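Keeping Bed Linen Fresh Through the Summer

My grandmother changed her beds every 14 days, come rain or shine, and I still keep to that (well, mostly!). When the weather turns sticky I move it up to once a week, and oh, the difference it makes when you climb in at night.

Wash printed sheets inside out in cool water and they'll hold their color for years. Go easy on the detergent, too. I use 2 tablespoons for a full load, and if the towels or sheets have gone a bit stiff I pour half a cup of white vinegar into the rinse. The smell goes off on the line, I promise.

Don't make the bed the minute you're up. Throw everything back, open a window, have your coffee, and come back to it later. Pillows like a good shake by that open window as well.

For storing, I fold each set and tuck it inside its own pillowcase, so there's no digging through the closet at bedtime with a grumpy child waiting on you. A little bag of dried lavender on the shelf is lovely, and you can freshen it every March.
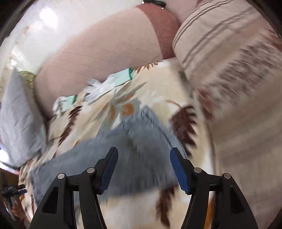
By Annatjie Ngubane | Home & Laundry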